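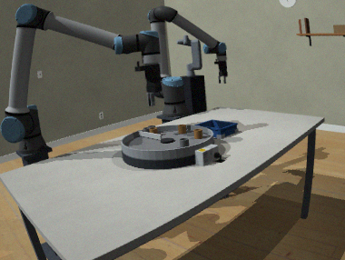 May 23, 2020

So the sorting table has eaten another weekend, and most of that went on the model. I'm still doing everything in simulation before I let two real arms loose in the workshop (the Purkari lot would never forgive me if I dented the bench), and I've called the whole thing Minuvero because every folder needs a name.

The idea is simple enough. Mixed cylinders sit in a round tray, two arms share the picking, and the grey ones are meant to end up in the blue bin. Getting there is less simple! Back in April both arms kept going for the same cylinder, so now one of them has to wait its turn, and I've put in a pause of 700 milliseconds before it's allowed to move. It's slow - but I can live with slow.

The bar across the tray took me ages too. I must have run it about 50 times with different heights, and I'm still fiddling. What I like is how it looks when the three orange cylinders are bunched up together by the back wall and there's a dark grey one standing in the bin.
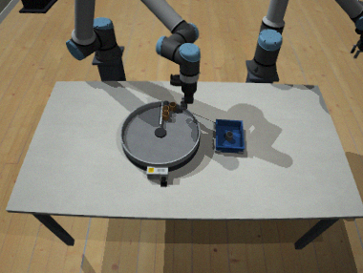 What's next

Grip force, mainly. I've got it set to 136 in the config and I've no idea any more why I chose that. I also want to try the Desano script for planning the paths, if I can get it to install without swearing at it.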